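Prinon bin-picking kit: a month at the returns bench
Posted June 10, 2023

We've had the Prinon picking kit on the returns side at Rovcombe since the start of May, and I said I'd write it up once the novelty had gone.
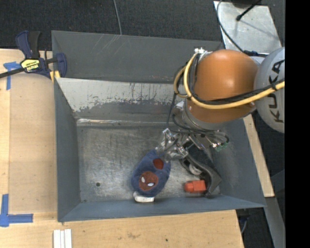

So, what do you get for your money? The Prinon kit is the gripper, the software and a day and a half of someone showing you how to set it up. The arm is extra (ours is a KUKA, which we already had from an old packing line). Ours came to £3324 with the second year of support thrown in. You can get it for £1792 without, and if you've got anyone on site who's handy with this sort of thing I'd go for that and keep the change.

The job is simple to explain and horrible to do. Returned bits and pieces come in mixed, and someone has to lift each one out so it can be looked at and sent to the right shelf. Slippers, toys, plastic odds and ends, whatever people changed their minds about. I did it by hand for six years and my shoulders can tell you all about it!

Soft things are what I was most doubtful about. We trialled the Wang gripper last year and anything fluffy simply slid out of it, over and over, until somebody switched it off and went for lunch. The Prinon is a lot better. Plush slippers it manages most of the time, although it likes to go for one end and I've seen it come up with nothing but a tuft. Hard curved things lying flat on the metal are its weak spot. It'll have three goes, give up and put the amber light on, and then one of us wanders over and turns the thing round by hand.

Our best full shift so far was 1394 picks, with 53 of those needing a person. I was quite pleased with that until I remembered that the person was me, and I'd walked the length of the shed for most of them.

Which brings me to the bit the brochure skips, what it's like to work next to. Before, there were two of us on the bench all day, talking rubbish and getting through it. Now there's one of us minding the arm and the other is over on inspection, deciding what's fit to resell. It's better work, I'll give it that – you use your head, you can sit down, and I go home without my neck aching. It's lonelier though. I do miss the chat, and the arm makes a little whirr before each grab that you hear in your sleep for the first fortnight.

Nobody lost their job over it here, and we had that in writing before the kit was plugged in. I'd say ask for the same. The Gondley site did it the other way round, put theirs in first and talked to people afterwards, and from what I hear there's still bad feeling.

A few smaller moans. The manual is dreadful, with half the warnings on a separate sheet. The screen goes to sleep after five minutes and you need the full password to wake it, with gloves on. And clamp your bin down properly before you do any of the setup, then mark where it sits with tape, as it only takes one good knock and you're teaching it the corners all over again. I lost a whole morning to that.

Good points: kind to soft items, easy to stop, and the support people do ring you back. I've also had two software updates and neither of them broke anything, which is more than I can say for my phone.

Four out of five from me. I'd have it again, but I'd want the amber light to make a noise as well, and I'd move inspection close enough to the bench that you can still have a natter over the top of it. We're shifting the tables next week to try it.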